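3.2 Borrowed patterns: from the kitchen to the coat

The most exciting thread in our material is how often a designer's signature look begins with cloth that was never meant to be worn. We went through 700 looks from the Plonus and Drandmont archives, covering 20 seasons, and household prints turn up again and again: curtain florals, dish towel checks, mattress stripes. Sandu, the youngest label in the study, built its whole first collection on them, and it's a joy to look through!

What makes these prints so useful to a designer is that they arrive with memories attached. A big fruit motif on a stiff evening coat reads as bold and a little cheeky, while the same motif on a cotton apron would pass without comment. Scale matters too. Drandmont tends to blow a single motif up until it fills the back of a jacket, whereas Plonus keeps the repeat small and lets the cut do the shouting. Household cloth often solves the layout problem in advance by setting its motifs inside a grid, as with the apples and cherries in Figure 6, and several of the coats we studied keep that grid fully intact across the seams (a wonderful piece of pattern matching, and very hard to do).

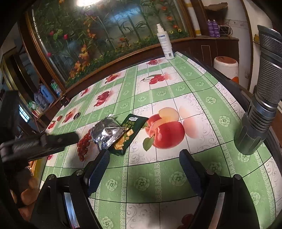 Figure 6. Fruit prints in white squares, with light green stripes and pale roses between them.

3.3 How early does it start?

Earlier than we expected. The oldest printed item in the Drandmont archive is a tea gown of 1897, cut from furnishing cotton with the upholstery border still running along the hem. We were thrilled to find it, because most writing on the subject treats the habit as a recent one. The gown was worn at home, so it doesn't count as stage or street dress, but the pleasure taken in the wrong cloth is already there. The Fulura catalogs, which we turn to next, show the same border treatment on skirts sold for everyday wear.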